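3.2 Kitchen objects in the death notices

The second group of notices comes from the Clamham weekly paper. We read 41 obituaries printed there between May and the end of the year, and in 14 of them the family mentions cooking or the kitchen. This is more than we expected from the Jakum material, where work and church fill most of the text.

The mentions are short. In the notice for Tõnu Dzene, a retired surveyor, the children write that he "warmed his coffee again until it was gone" - one sentence, placed between his military service and the list of survivors. Sakalauskas families, of which there are three in the corpus, prefer to name a dish and the person who taught it. We coded both types as domestic detail, following the scheme in Section 2.

Position in the text is quite stable. The detail comes after the marriage and before the hobbies, and it has seldom more than one sentence. 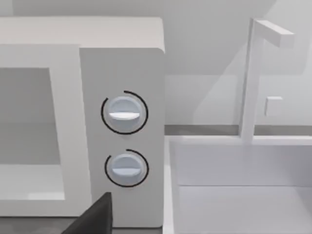

Figure 5. Microwave oven, computer rendering.

Notices written by the funeral home differ from those written by relatives. The first kind uses fixed phrases such as "loved to cook for her family", and the same phrase returns with small changes. The second kind names the object or the hour of the day. For the Flanar notices we could not always decide who was the writer, and these are left out of the comparison in Section 3.3.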